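Ribbed fabric

Ribbed fabric is cloth with raised parallel lines on its surface. The lines, called ribs or wales depending on the cloth, may be knitted in, woven in, or pressed in during finishing. Ribbed fabric is used for cuffs, collars, socks, gloves, hats, upholstery, and fitted covers.

Construction

In knitted ribbing, columns of knit stitches alternate with columns of purl stitches. The purl columns sink back and the knit columns stand forward, which lets the cloth stretch sideways and spring back. The most common pattern is 2 by 2 rib, with two knit stitches followed by two purl stitches.

Woven ribbing is made by using heavier yarns in one direction than in the other, or by grouping several yarns together. Poplin, grosgrain, and ottoman are woven this way. They stretch less than knitted rib and hold a flatter shape.

Appearance

Light falls differently on the ridges and on the grooves between them, so a ribbed cloth in one color can show several shades. The effect is easy to see in black cloth, where a fold turned toward the light may look gray while the creases stay dark. Fine ribs can seem to disappear from a distance. 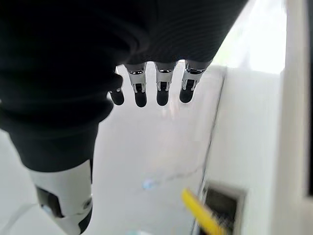 Black glove fabric with fine ribbing, folded softly over a white surface with rounded contours. The cloth looks grayer where it catches the light.

Use in gloves

A ribbed knit is often chosen for the wrist of a glove, where it grips without a strap or button. Some gloves are ribbed all over. The pattern book published by Casuvik, edited by Hazel Schumacher, treats the two kinds separately and gives a tighter gauge for the cuff.

Care

Knitted ribbing is usually washed in cool water and dried flat. Hanging it wet can pull the ribs out of line. Lint collects in the grooves and is removed with a soft brush, worked along the ribs.

See also: Corduroy; Cuff; Grosgrain; Knitting; Purl stitch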